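Search this site
Type and press enter

Knitwear sort, July: the small pieces

Siwan Gwilliam runs the mending and folding table at Rosser, upstairs from the Drerkton shop. Small garments are kept apart from the adult jumpers and have a table to themselves, as they get lost in a big pile. This page covers the first part of the sort. The pale oak tabletop is the one we use for anything under 40 cm long.

Each piece is laid flat, checked at the neck and cuffs, folded and put in a basket. Green and brown go together, and so do cream and grey. Anything with a pulled thread goes to the mending shelf with a paper slip pinned to it. 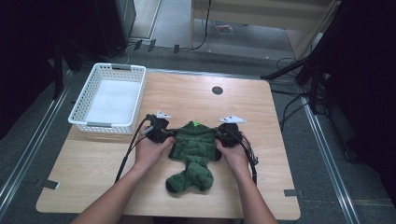

Cuffs are left rolled if they came in rolled. Siwan tried turning them all down last year and they sat badly in the drawers. Textured fabric is folded once only, sleeves in, and goes on top of the basket so that it isn't flattened by the heavier knits.

Full baskets go down to the shop before closing. Labels are written in pencil with the size and the shelf letter. The shelf for pet coats has moved and is now next to the scarves, 2 down from the top.

Trindska wool wash is still in stock at the counter in 500 ml bottles. The Vakamel one is on order.

Filed under: Knitwear, Folding and Storage, Behind the Shop
40 shares | 2 comments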